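Student excursion during a three-day arts festival – group entry and supervision

Malou Lykkegaard
Posted in School Events & Cultural Programs
664 views

I am coordinating the excursion day for a regional student arts festival in March. The participants are in music, dance, theater and visual arts, and on Thursday they visit a heritage site and then a sculpture park. Two things are unclear to me. First, does the site normally treat all the schools as one group booking, or does each school need its own? Second, can the dance students bring costumes and give a short performance on the grounds, or does that need separate permission? The host school says it "should be fine," but I have nothing in writing.

3 comments

Ingeborg Kettler
Booking: ask for one reservation with a list of schools attached. Most sites issue entry against the person who signs, so if each school books alone you get separate time slots and the buses end up waiting. The list should show school name, number of students, number of adults and one phone contact per bus.

Performance: treat it as a separate application. Entry permission covers visiting only. A performance request usually needs the exact spot, the duration, whether there is amplified sound, and the name of the responsible adult. Send it to the site office, not the ticket desk – the ticket desk will say yes and the guards will say no. Carry a printed copy of the reply.

Supervision ratios come from your own education authority. Mixed-age groups are normally counted at the ratio for the youngest students.

Oddur Bach
we just turned up with two buses and paid at the gate. no problem

Chrysoula Katsaros
Agree with Ingeborg on the written reply. One addition: schedule the outdoor site first and the sculpture park after lunch. Visual arts students want drawing time, and it is hard to give them that when theater students have rehearsal call at 5 p.m. We used the Clelmont worksheet for the drawing session, one page per student, and collected the sheets on the bus.
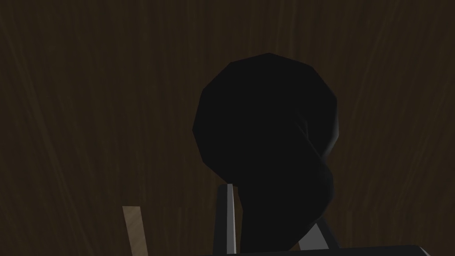 Black faceted form on dark wood grain, computer rendering

Was this page helpful? 2 shares

Contact | Terms of use | © Gokska Community Help | Back to top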